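割れたアイシャドウ、捨てないで!わたしのコスメお直し&お手入れメモ

やってしまいました。朝の洗面所で、いちばんお気に入りのアイシャドウをタイルの上に落としました。ふたを開ける前から、カシャカシャと嫌な音がしていて、ああこれはもうダメなやつだ、と覚悟して開けたら案の定。まんなかのくすみピンクが粉々で、となりのベージュにまで飛び散っていました。

以前のわたしなら、しばらく引き出しの奥に寝かせておいて、年末の大掃除でそっと捨てていたと思います。でもここ数年、コスメのお直しにすっかりはまってしまって、今では割れた瞬間に「よし、やるか」と思うようになりました(いや、もちろんショックはショックなんですけど!)。

そんなわけで、割れたパウダーの固め直し、ブラシの洗い方、パレットの掃除、それから収納のことまで、家でやっていることをまとめて書いておきます。自己流のところも多いので、合いそうなところだけ持っていってくださいね。

■ 割れたパウダーを固め直す

用意するもの。無水エタノール、スポイト、つまようじ、小さいスプーン、キッチンペーパー、それから不要な布(Tシャツの切れ端で十分)。わたしは布のかわりに、使い古した綿のハンカチを四角く切って空き瓶にためています。目の細かい生地のほうが表面がきれいに仕上がります。

作業の前に窓を開けて、ガスコンロやろうそくなど火の気のあるものは全部消しておいてください。エタノールは引火しやすいので、台所でやるなら夕飯の支度とは別の時間に。わたしは洗い物が全部済んだあと、換気扇を回しながらやっています。換気扇のスイッチは、瓶のふたを開ける前に入れておきます。

まず、飛び散った粉を集めます。ほかの色に混ざってしまった分は、欲張らずにあきらめます。ここで「もったいない」と全部かき集めると、なんともいえない灰色っぽいピンクができあがります(経験者です)。

集めた粉を、もとのくぼみの中でさらに細かくつぶします。割れたのにもっと壊すの?と最初はどきどきしますが、かたまりが残っていると、乾いたあとにそこからまたひびが入るんですよね。つまようじの頭のほうで、すりつぶすように。急いでやると粉が舞うので、息を止め気味で。わたしは途中でくしゃみをして、ひと色の半分を飛ばしたことがあります。あれは悲しかった。

粉が細かくなったら、エタノールを数滴。足りないかな?くらいで一度止めて、つまようじで混ぜます。やわらかいペースト状、ちょうど練りすぎたきなこあめの手前みたいな感じになればちょうどいいです。入れすぎてしゃばしゃばになったら、ふたをせずに少し置いておけば戻ります。

そのあと、スプーンの背で表面をならして、布をかぶせて上から押します。平らなものがあると押しやすいので、わたしは同じくらいの大きさのボトルのふたを使っています。四角いくぼみなら消しゴムを切って作ってもいいです。ぎゅっと押すと布に水分がしみてくるので、場所を変えてもう一度。これを布にしみてこなくなるまで繰り返します。

終わったらふたを開けたまま、風通しのいいところでひと晩。朝起きて見に行くのが、ちょっとした楽しみです!
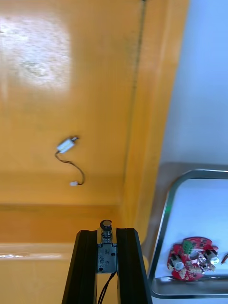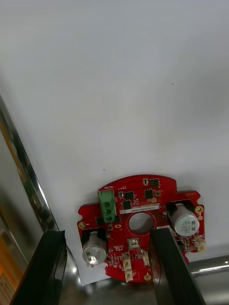
Terum
このページを書いている人/コスメのお直しと引き出しの片づけ担当

■ 固め直しに向くもの、向かないもの

なんでも直せるかというと、そうでもないです。マットな色はだいたいうまくいきます。細かいパールが入ったものも、少し輝きが落ち着くくらいで問題なし。大きなラメがごろごろ入っているものは、つぶす段階でラメが負けてしまって、別の色みたいになります。わたしはラメものは固め直さずに、粉のまま小さいジャーに移して、指でちょんちょんとのせて使っています。これはこれで便利。

クリームチークや練りタイプのアイシャドウは、エタノールとは相性がよくないのでこの方法は使いません。表面がえぐれてしまったくらいなら、清潔なスパチュラでならすだけにしています。

フェイスパウダーの大きいものは、正直なところ難しいです。面積が広いので押すときに力が均一にかからなくて、端っこが浮いてきます。二回やって二回とも端が欠けました。今はあきらめて、割れたらルースパウダーとして使うことにしています。

それと、固め直したものは前より少し硬くなります。ブラシに取りにくいなと思ったら、最初の一回だけ、表面をティッシュで軽くなでてあげてください。

あと、これは大事なので書いておきますが、買ってからずいぶん経つもの、においが変わったもの、目のまわりがかゆくなったことがあるものは、直さないで手放しましょう。直すのが楽しくなってくると、つい何でも復活させたくなるんですけど、目に使うものですからね。

■ ブラシの洗い方

アイシャドウを直したら、ブラシも洗いたくなりませんか?わたしはなります。せっかく色がきれいになったのに、前の色が残ったブラシでぐりぐりするのは気がひける……。

数えてみたら、うちのメイクブラシは31本ありました。自分でも引きました。毎日使うのはそのうちのほんの数本で、あとは「いつか使うかも」の子たちです。

洗い方はいたってふつうです。ぬるま湯を洗面器に張って、中性洗剤をほんの少し。毛先だけをつけて、手のひらの上でくるくる。根元の金具までつけないように気をつけています。接着剤がゆるむと、ある日突然、毛の束がすぽっと抜けます。チークブラシでやりました。

すすぎは、毛先を下に向けて流水で。水に色がつかなくなったら、タオルではさんで軽く押さえて、形を整えます。ここでねじらないこと。斜めにカットされたアイブロウブラシは、濡れているうちに指で形を作っておかないと、乾いたときに寝ぐせみたいになります。

乾かすときは、洗濯ばさみで柄をはさんで、毛先を下にしてつるします。つるす場所がないときは、丸めたタオルを枕にして、毛先のほうが少し低くなるように寝かせます。コップに立てて乾かすのは、根元に水がたまるのでうちでは禁止です。ドライヤーもなし。急いでいても、なし!

アイシャドウ用の小さいブラシは、使うたびにティッシュの上でさっさっと払うだけでもずいぶん違います。色を変えるときにもこれをやっておくと、前の色とまざりません。

■ パレットの掃除

ふたの裏の鏡、仕切りのすみっこ、ちょうつがいのところ。粉ってどうしてあんなところにまで入るんでしょうね。

鏡は、めがね拭きがいちばんきれいになりました。ファンデーションがついてしまった指紋は、メイク落としをほんのちょっと綿棒につけて、なでてから乾拭き。

仕切りのすみっこは、つまようじの先にコットンを薄く巻いたもので。綿棒だと太くて入らないところも、これならすっと入ります。巻きすぎると綿棒と同じことになるので、繊維を数本つまむくらいでちょうどいいです。

外側のケースがべたべたしてくること、ありませんか?つや消しのさらっとした手ざわりのケースに多い気がします。あれは、エタノールを少しつけた布で拭くと取れることがあります。ただし文字や模様も一緒に消えることがあるので、裏側の目立たないところで試してから。わたしはPengという雑貨屋さんで買ったパレットの文字をきれいさっぱり消してしまいました。今では真っ黒な、なぞのケースになっています。気に入ってはいます。

■ 自分だけのパレットを組む

中身が少なくなったパレットがいくつもたまってきたので、空の磁石式パレットを買って、ひとつにまとめることにしました。これがもう楽しくて楽しくて!

市販のパレットって、四色入りのうち一色だけ減っていくことが多くないですか。うちは残っている色ばかりのパレットが棚を占領していました。使う色だけ集めたら、13色になりました。ベージュ系が多すぎて、家族には全部同じに見えるそうです。全部違います。

金皿を外すときは、パレットの裏に小さい穴があれば、そこからまっすぐな針金でそっと押します。穴がないものは、ドライヤーの温風を裏からあてて、接着剤をゆるめてから、薄いへらを差しこみます。あせって力を入れると、外れた瞬間に勢いよく飛びます。下にタオルを敷いておくと安心です。このときエタノールは近くに置かないでくださいね。

外した金皿の裏には、色の名前を書いたマスキングテープを貼っておきます。買い足したくなったとき、名前がわからなくて泣くことになるので。磁石につかない金皿の場合は、薄い磁石シートを裏に貼ってください。うちでは100円ショップの磁石シートを切って使っています。

並べ方は何度も変えました。明るい順に並べた時期もあったんですが、結局、朝使う順に左から並べるのがいちばん楽でした。まぶた全体、二重のきわ、目尻、の順。寝ぼけていても手が勝手に動きます。

■ 収納は「見える」より「届く」

透明の引き出しケースに憧れて、ひととおりそろえたことがあります。見た目はとってもかわいい。でもケースを積み重ねると、いちばん下を開けるのが面倒になって、結局いちばん上しか使わなくなりました。

いまは浅い引き出しをひとつ使って、その中に小箱を並べています。小箱はお菓子の空き箱で、Drudovholmというお店のクッキーの箱が深さも幅もぴったり。ちなみにひと箱800円で、箱がほしくて買っているのか、クッキーが食べたくて買っているのか、もうよくわかりません。

引き出しの中はこんな分け方です。

手前:毎日使うもの
右奥:週末だけ使うもの
左奥:季節が変わったら出すもの
いちばん奥のすきま:お直し待ち

「お直し待ち」の場所を作ったのは大正解でした。割れたものがどこにあるかわかっていると、時間ができたときにまとめて直せます。エタノールのふたを何度も開けたり閉めたりしなくていいし、布も一度に使えるし。

パレットは立ててしまうと場所をとりませんが、粉がもろいものは寝かせておいたほうが無事でした。立てるなら、ふたと中身のあいだに薄いコットンを一枚はさんでおきます。旅行に持っていくときもこれ。Dorbridgeに出かけたときは、コットンをはさんだうえにハンカチでくるんで、着替えのあいだに入れていきました。行きも帰りも無傷でした!

それから、洗面所に置きっぱなしにするのはやめました。お風呂の湯気でパウダーの表面がてかてかに固まってしまうんですよね。もし固まってしまったら、セロハンテープを表面に軽くあてて、ぺりっとはがしてみてください。てかった膜だけが取れて、下からふつうの粉が出てきます。強く押しつけるとごっそり取れるので、ほんとうに軽く。

■ こまごましたこと

洋服にアイシャドウの粉が落ちたら、こすらずに、まず息で吹くか、ドライヤーの冷風で飛ばします。指で払うと繊維の中に入ってしまいます。それでも残ったら、食器用洗剤をちょっとつけて、裏からたたきます。

タイルの目地に入った粉は、使い終わった歯ブラシと石けんで。くすみピンクはすぐ落ちましたが、濃い茶色は三日くらいうっすら見えていました。

使い切った金皿は、洗って小さいアクセサリー置きにしています。ピアスのキャッチがちょうどのるサイズです。

冒頭のくすみピンクですが、今朝見たらちゃんと固まっていました。となりのベージュに少しだけピンクの粒が残っているのは、もう気にしないことにします。次は、買ったまま一度も使っていない真っ青のアイシャドウをどうするか考え中です。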